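Vularent tabletop arm: does the Susavine cell kit justify the price under colored lighting?

Shufen Wan
Our department is considering the Vularent arm with the Susavine cell kit, quoted at 3,000 with the wrist camera and 2,000 without. Our bench is lit by colored LED strips, which must remain. Will the camera cope with cloth and clear glass? 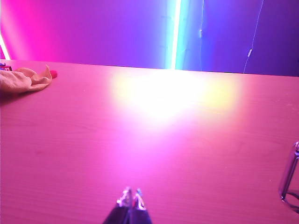

Page last changed: January, 14:10

The strip on the wall leaves a white patch on the tabletop, and the wood grain does not show there. The glass is at the right and the cloth at the upper left.

Xiao
Lock the exposure before calibrating. With the default setting, our unit completed 27 of 68 cloth picks. Clear glass is not covered by the kit's warranty terms; request a trial unit in writing.

Dimo
Buy the cheaper one.

Comments
Xiao: The trial period is 27 days.
Shufen Wan: Thank you. A trial has been requested.

Contact the moderators | Copyright Community Help | Back to top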